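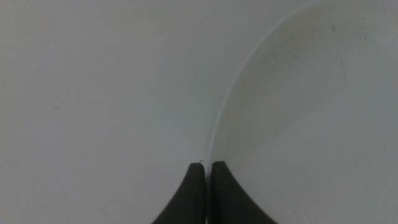 The wrist camera's view of a white bowl, with one finger on each side of the rim.

When I first wrote to Kaisu Lahtinen asking if I could come and talk about grippers, she warned me that I might be bored. "You'll be watching us pick up dishes," she said on the phone. I went up to Irnwood in June anyway, and I stayed until they wanted to lock the building.

Kaisu runs the handling bench at Sandanmont, a small company that helps kitchens and canteens work out which of their chores a robot arm could take on. She shares the bench with Dwayne Okafor, who came over from packaging machinery and still talks about cartons with real affection. For the past few months the two of them have been comparing 3 sets of fingers on the same arm, and they have gone through 779 picks so far, all written up by hand in a notebook before anything goes into the computer.

I asked why bowls, of all things, and Kaisu laughed.

"A bowl is a lovely, awful object," she said. "A cup you can hug from the outside. A big bowl is wider than the gripper can ever open, so you have to go for the rim, one finger in and one finger out, and then the whole weight is hanging off one side. Everything you got a little bit wrong shows up as tilt."

The dark, blunt-tipped pair are the ones Dwayne likes best, and he is happy to explain why at some length. The earlier set had square ends, and he found that they were always bumping down on top of the rim when the arm came in a hair off center. "With the rounded tips you get some forgiveness," he told me. "You can be a couple of millimeters out and they'll still find their way down either side. I used to spend my mornings chasing those millimeters – now I drink my coffee while it's hot."

Kaisu is more cautious. She likes the rounded tips on thick dishes, but on thin plates she still prefers the longer set made for them by Maksymiv, a workshop two towns over, and she hasn't made up her mind about the third pair at all. "Ask me again when we've done the soup plates," she said.

We talked for a good while about cameras, too, because that turned out to be where the two of them really disagree. Dwayne would like everything watched from overhead, where you can see the whole table. Kaisu wants the small camera at the wrist, and she pulled up a view from it to show me what she meant.

"Look how little contrast there is," she said. "White bowl, light gray surface. The edge is one thin bright line, and that line is what I need. From up on the ceiling I'd be guessing at it. Down here I can see which side of it each finger is on, and I can even see the scuffs inside the bowl."

"And you can't see the rest of the bowl," said Dwayne, quite kindly.

"No," she agreed. "I can't see the rest of the bowl."

For now they run both, and the controller takes the overhead view for the approach and switches to the wrist for the last 40 millimeters. It's a compromise neither of them loves, but Dwayne admits that the handover has been smoother since they slowed the arm down for it. Next they'll be trying stacked bowls, which Kaisu is dreading and Dwayne can hardly wait for, and after that the fingers go to a school kitchen in Grurnby for a proper trial among people who have lunch to serve.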